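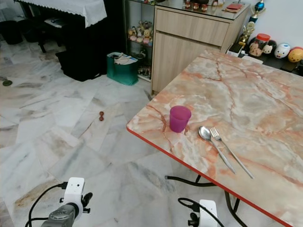

Rillus table covering is a wipe-clean sheet sold off the roll for kitchen tables, café tables, craft rooms and market stalls. We cut it to the length you ask for and post it rolled on a cardboard tube. It is thick enough to lie flat under its own weight after a day or so on the table, and thin enough to cut with household scissors. People often ask whether plain or patterned is better for a table that gets daily use. Plain colours show crumbs and smears sooner. On a busy surface, like a pink and cream marble pattern with grey veining, a few crumbs beside the fork and spoon are much less noticeable between meals. If you like a clear line round the table, a thin edging in a strong colour such as red-orange goes well with the paler marbles. Edging tape is sold separately and comes in the same colours as our plain range.

Choosing a finish

Rillus comes in two finishes. Lellby is matt, with a slight grain, and suits rooms with a lot of window light. Kurden is smooth with a low sheen. It wipes down faster but shows scratches more readily, so we don't suggest it for workbenches or sewing tables. Both finishes are the same thickness and the same price per metre. The full pattern list is on the samples page, and a few of the older florals are only available in Lellby.

Measuring

Measure the top of the table at its longest and widest points. For an overhang, add the drop you want to both ends and both sides. For a flush fit, order slightly over and trim in place with a sharp knife and a steel rule. Round and oval tables should be measured as if they were rectangles. The roll is 1.4 m wide. We can't join two widths invisibly, so for a wider table you will have a seam, and it is best placed down the middle.

Specification

Roll width: 1.4 m
Minimum order: 1 m
Longest single piece: 14 m
Weight: 700 g per square metre
Backing: soft non-woven
Patterns in current range: 274
Rub test: 2,000 cycles without visible wear (Lellby finish)

Care

Wipe with warm water and washing-up liquid. Dry with a cloth if your water is hard. Tea, tomato and turmeric should be wiped up the same day. Do not use bleach, cream cleaner or scouring pads. Hot pans and oven dishes need a mat underneath. Cups of tea and warm plates are fine. Do not fold the sheet for storage. Roll it with the pattern facing out, and keep it away from radiators.

Newspaper and cheap printed carrier bags can leave ink on the pale patterns if left overnight, and we have found no reliable way of getting it out.

Delivery and returns

Orders placed before 2 pm go out the same working day. Weekend orders go out on Monday. Cut lengths can't be returned unless they are faulty or we have cut them wrong, so please order a sample first if you are unsure of the colour. Samples are A5 size and the cost comes off your first order.

Trade and café orders are handled by Cor Bakker at the Bakker warehouse. Please include the number of tables, their sizes and the pattern code. New patterns are added in April.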